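Search this site
Enter keywords Go

Buswood says yes to a bag library

Last updated: Tuesday, 4.15pm

Well, it's happening! After months of me banging on about it to anyone stuck behind me in a queue, Buswood is getting its own bag library, and you'll be able to borrow from it at three shops on the high street from the start of October.

If you haven't come across one before, it's as simple as it sounds. You turn up for your shopping, you've left all your bags in the boot or on the kitchen door (guilty, every single week), and you take one from the hook by the till. Bring it back next time you're passing. There's no deposit and no card to sign up for.

Stuart Naylor, who runs the greengrocer's on the corner, has been trying it out on the quiet since spring. He put out 171 bags to begin with, all of them handed in by customers, and he tells me about 6 go missing in a normal week. "They wander back," he said. "I had one come home with a library book still in it."

The other two taking part are Adik, the bakery, and Brirnska, the deli that opened where the shoe shop used to be. You can borrow from one and return to another, so a loaf bag can end up with somebody's olives in it, which I rather like.

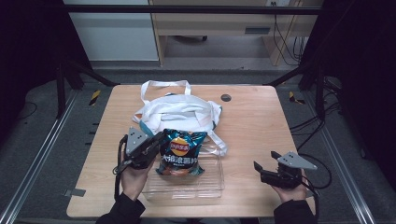
A white fabric tote with long handles. Spare bags are wanted before October.

Clean cloth bags of any size can be dropped at any of the three shops during opening hours. Stuart would like them washed first, please, and he asked me to say that twice. Washed first, please! Anything with a broken handle goes to the mending table at Akl on Tuesday evenings, from 6 until the kettle runs out.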